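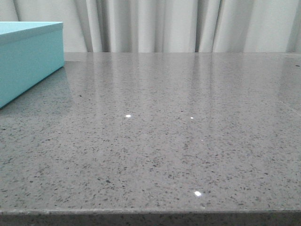 3. Surface finish and gloss

3.1 Specular gloss is read at 60 degrees. Take readings along the slab and across it, and report the mean and the range. Wipe with a dry cloth before each set.

3.2 Dark speckled stock hides fine scratches under diffuse light. Inspect at a low angle, with a pale background behind the slab.
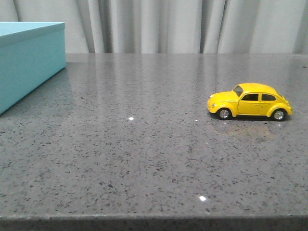

4. Flexural strength

4.1 Cut bars 300 mm long from the middle of the slab. Support span and loading rate are on the Peletti sheet.

4.2 Discard any bar with a chipped lower edge. Record the break position to the nearest 2 mm.

Reading for May: Gu and Tian, course reader, p. 177. Lab questions to Junhao Luo.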